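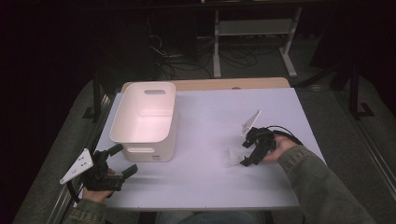 Brorkside Sorting Room: Progress Report for October

Home | Projects | Reports | Funding | Contact

When you agreed to pay for a system of storage bins, I promised you a report once the system existed. It now exists on one side of the room. The other side is still a pile, but a pile with a deadline.

Where the bins stand

We settled on plain white plastic bins, open at the top, with rounded corners and a handle slot you can get your fingers through. The Bandel bins came in a close second and lost on price. Of the 180 bins in the budget, 80 are filled, labeled and on the shelf. The rest are stacked inside each other in the hallway, where they are doing a fine job of storing bins.

The first shelf plan put everything in alphabetical order, which sounded sensible until "clips" and "clear wrap" ended up next to each other and people grabbed whichever one was closer. We now sort by what a thing is for. There are three groups: packing, fixing and "ask first." The last group is larger than I would like.

The sorting table

Most of the work happens at a single light wooden table with a white top laid over it. The white top was my idea and I am prepared to be smug about it. The old brown one swallowed small parts whole. The one drawback is clear plastic, which shows up on white about as well as it does on anything. Small clear pieces now get handled one at a time, with the bin to the left and the piece to the right, and they go into the bin before anything else is put down. It is slow. The old way was faster and we spent the time we saved crawling on the carpet.

What went wrong

The Skitent shelving arrived with three brackets short. The replacements came quickly and were for a different shelf. We have the right ones now and have kept the wrong ones, in the "ask first" group.

The labels were also a disappointment. The first batch curled off the plastic within a couple of weeks and had to be redone with a stronger glue. If anyone at your end ever needs one of these labels removed, I would suggest buying another bin.

Money

Bins and shelving are paid for. The label budget is gone, for the reason given above, and I have covered the second batch from the line marked "sundries." I would like to move what is left of the shelving money into that line, and need your approval in writing to do it. We are not asking for more than the original grant.

Next

The small plastics come first, then the cords and fasteners. After that we open the Lobo boxes, which have been in the corner for over 3 years and have moved house with us once already. I can't give you an inventory of them. The outside of the largest says "misc," and so does the outside of the smallest.

I expect the second side of the room to be finished before the next report. Please send the approval for the transfer to the usual address, and let me know if you still want a paper copy of the shelf plan. It has been revised since you last saw it.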